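Wednesday, July 3, 2024

Hevport, second night. Too wound up to sleep so I may as well write it down while it's fresh.

We walked the old railway line today, all of it, from the harbour sidings to the junction at Nonby, and I don't think I've had a better day out in years. I'd been reading about the branch since the winter and had the gradient table more or less by heart, and still it was nothing like I'd pictured. For one thing it's so green! The cuttings have closed right over with hazel and you walk along the bottom in a sort of underwater light, with ferns coming out of the brickwork on both sides. Josée kept stopping to look at the ferns and I kept stopping to look at the brickwork, so we were well matched and very slow.

Set off just after eight. Grey and a bit of drizzle, which had gone by the time we reached the first bridge. Yu-ting had the 1930s map and called out what should be coming next, and mostly it came. Goods shed, gone, but the loading bank is there under the brambles. Platelayers' hut, still with its chimney. Crossing keeper's cottage, lived in, washing out, a very fat spaniel asleep across the gateway where the rails would have been.

The viaduct was the thing I'd come for. You can't see it from the path until you are nearly on it, then the trees stop and there's the whole valley with the river down at the bottom making a racket. I had a proper lump in my throat. Kalevi, who has seen a great many viaducts, said it was a good one, and from Kalevi that is high praise. He showed us where the line was meant to be doubled: the piers on the north side have stubs sticking out for a second set of arches that never got built. I must have looked at photos of those piers a hundred times and never noticed. Now I want to know when they gave up on it and who decided. Must write to the record office about the McKinnon papers.

(Darcy swears the engineer McKinnon is no relation. I'm not giving up, there's a great-uncle unaccounted for.)

Ate our sandwiches on the parapet seat out of the wind. Cheese and pickle, and Josée's ginger cake, which had been sat on and was none the worse. Saw a dipper, and 2 grey wagtails chasing each other under the nearest arch.

After that it's the tunnel, which is shut to walkers on account of the bats, so you have to go up over the top through sheep fields. Steep! I was puffing. But you pass the ventilation shaft, a great round brick thing standing in the middle of a pasture like a castle that's lost its other towers, and if you put your ear near the grille you can hear water dripping a long way down. We all took turns. Yu-ting shouted hello into it and got a lovely long hello back.

Nonby station is a dentist's now. They've kept the canopy and painted the ironwork dark red, and the receptionist came out and let us look at the old booking window, where they hand out the appointment cards. What a nice woman. Four of us in muddy boots on her clean mat and she couldn't have been kinder.

Bus back, feet throbbing. Bath. Pie and chips at the place on the quay, then Kalevi got his notebook out and we went through the whole day again from the beginning.

Left heel has a blister the size of a ten pence piece. Need plasters. Also need to ring home about the boiler.

Tomorrow the Ullasik quarry tramway if the weather holds, only four miles, and Darcy says there are still sleepers in place at the top end. And we've already talked ourselves into coming back in August to do the coast section. I'd go tomorrow if they'd let me.
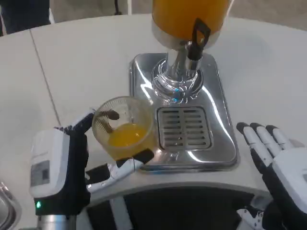 Orange juice, and a cup at the ready.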